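Opening Day at Cutumico

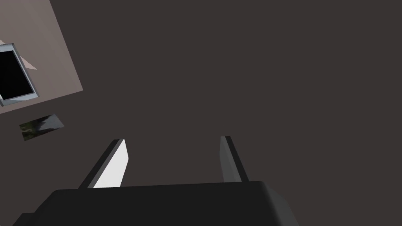 Two fingers, angled up.

Rent on the Stenau shop: paid to May. Money left: 104. Customers by noon: none.

She'd sold the car for this. Umbrellas by the hour, 2 a go, deposit 25. Oda said it would never work, Oda the bank, not the aunt. The aunt had said worse.

Sun all morning. Bloody sun.

Then a bang over Prikulley way. First drops on the step. A man ran in with a newspaper on his head, then a woman, then a whole bus queue, all talking at once and waving notes.

Six left on the rack. Five. She hadn't kept one back for herslef.

Walked home soaked, till under her coat.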